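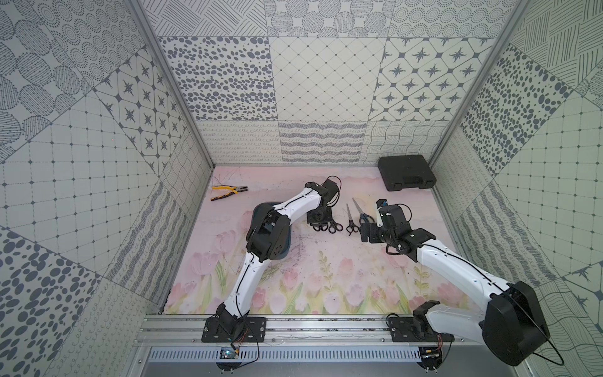 Wurkeck Supplement Claims holds the wording from 38 fish oil and garlic capsule labels, typed out by Sioned Lougher and checked by Kai-wen Chou. A label saying "supports a healthy heart" tells you what the maker was willing to print, and we would not read more into it. Claims are tagged by type, and the tags overlap more than we like. Think of wall tiles in many different patterns, all grey on white — easy to tell apart up close, much alike from across the room.

Fields: product type, stated dose, claim text, claim tag, warning text.

Known problems: 16 labels give no dose per capsule. The "traditional use" tag is a mess, and Graziella Serra wants it dropped. Two labels from the Stirthorpe batch may be the same product resold.

Not suitable for judging whether anything works. Please don't cite it as if it were. Corrections go to Sioned.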